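What Is Insurance, and Why Do Grown-Ups Pay for It?

Have you ever heard a grown-up sigh over the mail and say, "Oh, that's just the insurance"? It's a long word for an idea that is really quite friendly, and once you have the idea, the word isn't scary at all. So get comfortable, and let's take a trip to a little town called Rundcombe.

There are 300 families in Rundcombe, and every family has a bicycle they love very much. Most years the bicycles are perfectly fine. But now and then one rolls into the river, or gets squashed under a falling branch (poor bicycle!), and a new one costs $176. That's a lot of money to find all at once, especially if your birthday is months away.

One evening a baker named Shanti had a thought. "What if every family puts $3 into a big jar each year?" she said. "Then, if somebody's bicycle gets wrecked, we can use the jar to buy them a new one." Everybody liked that. Three dollars is much easier to find than $176, and it was nice to go to bed without worrying about branches.

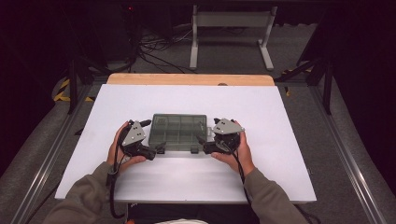
Now, 300 families giving $3 each makes $900. That is enough to buy five new bicycles, with $20 left over for next year. If only two bicycles are lost, the jar stays nice and full. If six are lost, the jar comes up short, and this is why real insurance companies have people who are very good at math - they work out how much should go in the jar so there will be enough, even in a bad year.

Grown-ups have special names for all of this. The $3 is called the premium. The promise, written down on paper so that everyone remembers it the same way, is called the policy. And when Ermira's bicycle goes into the river and she asks for help from the jar, she is making a claim.

There are rules, of course. If Borislav throws his bicycle in the river on purpose because he would like a red one, the jar won't pay. And you have to join before the accident happens. You can't come running up with a squashed bicycle and three dollars in your hand!

Real insurance can be for cars, houses, trips to the doctor, and even pets. Try asking a grown-up at home what kinds your family has - you may be surprised how many there are.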